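Shared low tables: what may be left on them between uses
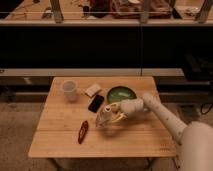

Low table with cup, sponge, phone, green bowl and red hair clip.

Berov_House_Office
Residents of Berov House are asked to review the revised guidance on the low folding tables. Tables are to be cleared after each use. Personal articles found on a table will be moved to the shelf by the Annan Street entrance and held for 11 days. The table shown carries a phone and a hair clip alongside kitchen articles.

mendov_2
May I ask for clarification on cups and bowls? The previous guidance permitted tableware to remain until the evening round. Many of us eat in two sittings and would prefer not to carry everything back to the kitchen in between.

Berov_House_Office
Tableware may remain until 9 p.m. Personal articles may not.

plankside
I must disagree with the treatment of sponges. A sponge set down on a wood surface leaves a mark if it is damp, and we have refinished one tabletop already. The repair cost 55 dollars. In my view the sponge belongs at the sink at all times, and the guidance should say so.

mendov_2
I do not share that view. If the sponge is kept at the sink, the tables are not wiped. We tried this arrangement in November and the results were poor.

plankside
The results were poor because the cloths had been removed in the same month. I would support a small dish for the sponge — the Wetach trays in the storage closet would serve.

Annan_4th_floor
The seams between the planks deserve a mention as well. Crumbs collect there and a flat sponge passes over them. Our floor uses a soft brush first, then wipes along the seam.

Berov_House_Office
The suggestion regarding trays is accepted for a trial period. One tray will be placed beside each table. The note on seams will be added to the cleaning sheet.

plankside
Thank you. I maintain my objection to the 9 p.m. allowance for bowls, and ask that it be recorded.

Berov_House_Office
It is recorded.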